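Last updated: Fri 11 October

Search this site Enter keywords Go

The Mug Always Falls Over: An Interview with Indira Iyer

Indira Iyer has spent most of two years watching a robot that does not exist pick up a mug that does not exist, and she would like it known that the mug usually wins. "People hear simulation and think it must be the easy version," she says. "I can make gravity go sideways if I want. I still can't get the thing to hold a mug."

She runs the manipulation side of Jimuven, a small group that shares the second floor of an old hosiery works with a dance school. Conversation stops twice while something heavy and rhythmic happens overhead. Iyer waits it out with the patience of a woman who has also waited for physics engines.

The project that brought me up the stairs is called Joltholm. Its question can be put in one line, and Iyer does so before I have my coat off: if you teach a robot to grasp things entirely in simulation, can you find out cheaply which of its habits are worth keeping? The usual approach is to score it on whether the object ends up where it was supposed to go. Joltholm throws out most of that score and looks at the moments of contact instead.

"A success rate is a very sociable number," Iyer says. "It gets along with everyone. You say your robot scored well and the room relaxes. Then you watch the runs and half the good ones are flukes."

She turns her monitor around and stops a run at a moment she likes.

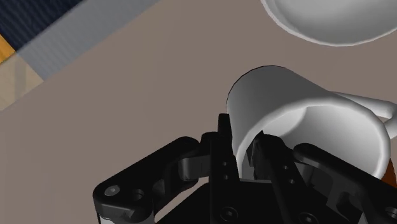 Mug on its side, one gripper finger inside the mouth. Wrist view, Joltholm simulation.

"Now, would you call that a grasp?" she asks. I say I would call it a mug lying down. She is pleased with this. Under the old scoring, she explains, nobody had to have an opinion, as long as the mug got to its target before the clock ran out. Under Joltholm, every touch between finger and object gets a label the instant it occurs, and the label depends on what the fingers could do next. A finger inside a mug may be the start of a decent hold on the wall. It may also be the start of a long shove across the table.

The labels come from branching. At each contact the simulator saves its state, and the run is restarted from that exact point 50 times, with slight changes to friction, to the mug's weight and to the timing of the fingers. If most of the branches end in a lift, the contact was sound. If only the original did, it was luck, and luck gets a zero. "You can't do that with a real mug," Iyer says. "You'd need a very large cupboard."

The branching code was written by Demyd Melnychuk, who joins us for ten minutes and spends four of them apologizing for its first version. That one saved the position of every object and forgot their velocities, so anything that had been rolling came back to life perfectly still. "The results were beautiful," he says. "We had a week of beautiful results in August." He looks at the ceiling, where the dancers have started again.

What Joltholm found, once objects were allowed to keep rolling, was that the fully trained policy and a much younger copy of it had nearly the same success rate and almost nothing else in common. Of the older policy's successful lifts, 57 percent held up when branched. For the younger one the figure was 22. Both had looked fine on the chart. I ask whether this was a disappointment or a relief, and Iyer says it depended on whether she had eaten lunch.

The room itself has a name, Horobets, which Melnychuk says he chose and declines to discuss. It is a table with a few awkward things on it and a robot arm, and the awkwardness is deliberate. A blue fish shares the tabletop with a long thin rod and a shallow dish that comes to a point at both ends. The fish, I am told, is hated. "It has no good side," says Iyer. "You pick it up by the body and it pivots. You pick it up by the tail and you should be ashamed of yourself." She switches to the wide view, where the arm has its fingers lowered into a mug that is, for once, standing up.

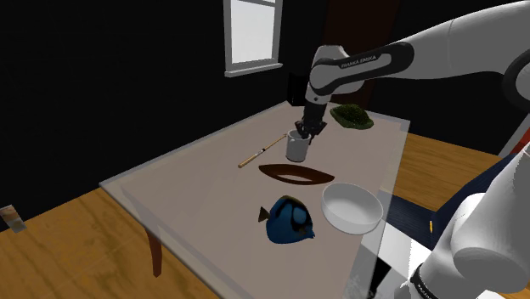

What the critics say

Joltholm has not been universally adored. Mireille Moussa, who works on real hardware at Brutitz and reviewed an early draft, thinks the branches are too polite. "They change the friction a little. Fine. In my lab the cable catches on the chair," she tells me by phone. She would like to see a branch in which the table is simply in the wrong place.

Iyer has heard this, and has the draft with Moussa's notes still pinned over her desk. She concedes the table. She does not concede the cable, on the grounds that a soft cable would slow each run so badly that she would retire before the fish was done. Cost is the other complaint, and a fair one. Even with the short branches they use now, labeling a training batch takes 45 hours, and Jimuven's machines are also wanted by people with deadlines.

The next round will move the table. Melnychuk is already rewriting the save code, velocities included, he says, before I can ask.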